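January | By Carter Fraser
Filed under: About the Winery

Sawatzky Cellars grows and bottles wine on 27 acres above Nerneck Creek. Harvey Robichaud planted the first block to Riesling and Cabernet Franc on land that had been his family's hay field. The rows run north to south and the soil is mostly gravel over clay.

Catinca Zamfir has made the wine since the second vintage. She ferments the whites in steel and keeps the reds in used oak for 18 months. We bottle under two labels. Tinunitz is the everyday line, with a dry Riesling, a rosé and a red blend. Cevirdale is made only from the upper block, and only in years when Catinca thinks the fruit is good enough – the last release was 272 cases.

The tasting room is in the old equipment barn and seats 80. A flight is five pours, and the fee comes off any bottle you take home. On summer weekends the kitchen serves soup, cheese plates and a cold bean salad.

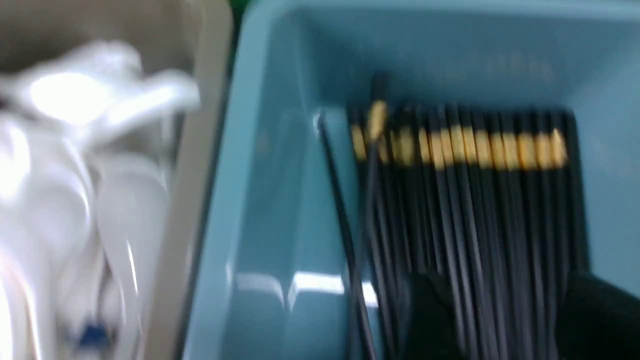

Who Works Here

Tanner Lévesque runs the vineyard and the harvest crew. Eamon Mac Suibhne handles the wine club, shipping and private bookings. Club members get 2 shipments a year, spring and fall, and can swap bottles up to a week before we pack. We don't ship outside the country yet.

The gate opens at 11 a.m. Dogs are fine on the lawn – please keep them out of the rows.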